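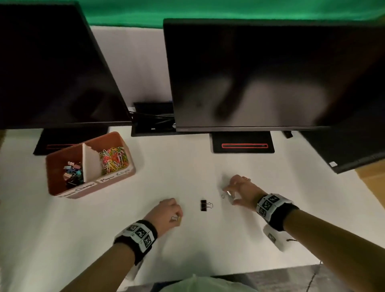

## Desk organisers and clips – questions we often receive

**Who looks after the clip boxes at Storthorpe?**
Each desk has its own box, and the person who sits there keeps it in order. For new boxes, please write to Siobhán Flanagan.

**Which side is for what?**
Paper clips go in the right compartment, and the bigger clips with the black or coloured body go in the left one. Please read the label before you drop something in.

**Are they called binder clips or binder clamps?**
Both names are in use here. On the order form it is "binder clip".

**Must I sort by colour?**
No. Only the type is important. Pink and teal can live together.
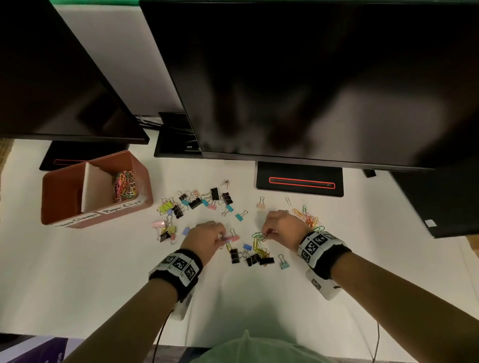
**What is the quickest way to sort a mixed box?**
Tip everything on a clear part of the desk and take out the binder clips first, as they are easier to hold. Paper clips like to hook into each other, so move them as a bunch and separate them later, when you need one.

**Should the wire handles be folded flat?**
It is better for the small ones. With open handles they catch on everything – mostly on paper clips.

**The divider in my box has moved. What can I do?**
Push it down again to the bottom. If it stays loose, one piece of tape on each end is enough.

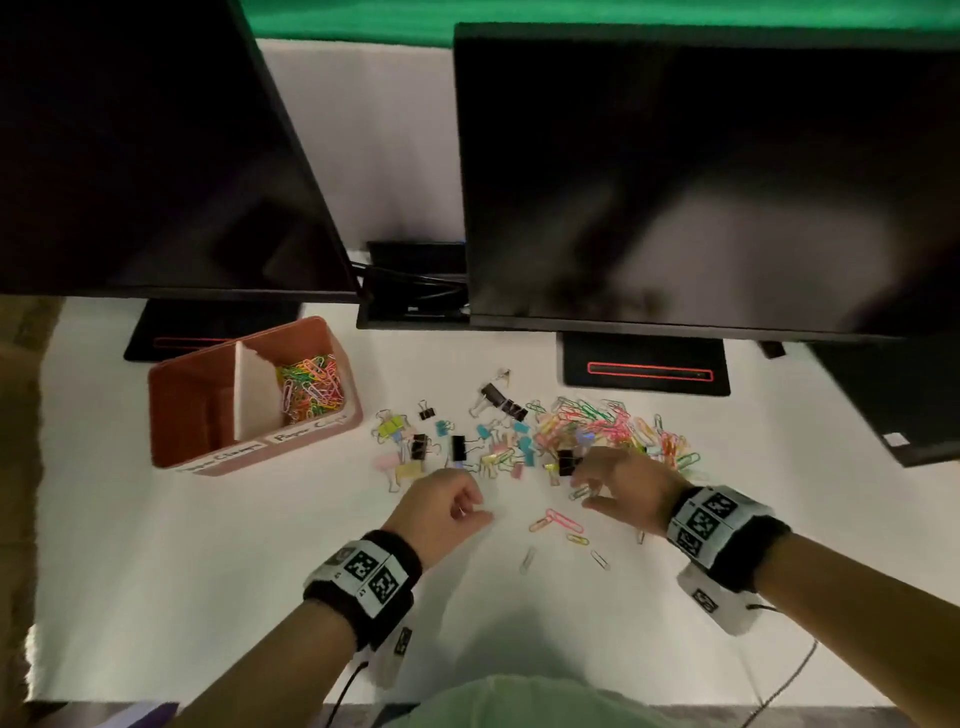
**Can I put the box under the monitor?**
Please leave it at the side, where you can reach both compartments and see the labels.

**How many clips can I order?**
One request can have up to 149 pieces of each type. Akinyi Mabula sends the order in January and again before summer. For more than this, ask her by e-mail before 9 in the morning.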